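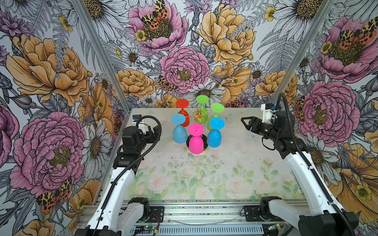 Six stemmed plastic cups hang from a gold rack on a rose-print table.

Nogueira, the housewares store in Pastow, has added a line of plastic stemware and matching display racks for the outdoor season. The sets went on the shelves in May and sell for $38, rack included.

Each set comes with six cups in mixed colors. They hang upside down by the foot from short arms around a center post, so the whole thing takes up little more room than a dinner plate. The supplier, Skanden, says the cups should be washed by hand.

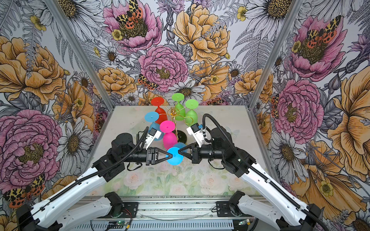

A blue cup held in front of the rack, with the hot pink one just behind it.

The store ordered 865 sets and expects them to last through the summer – single cups will be sold separately if stock remains. Shoppers are limited to 2 sets each. Nogueira is also taking orders for Stitorico table covers, which are due in later in the season. The store closes at 6 p.m.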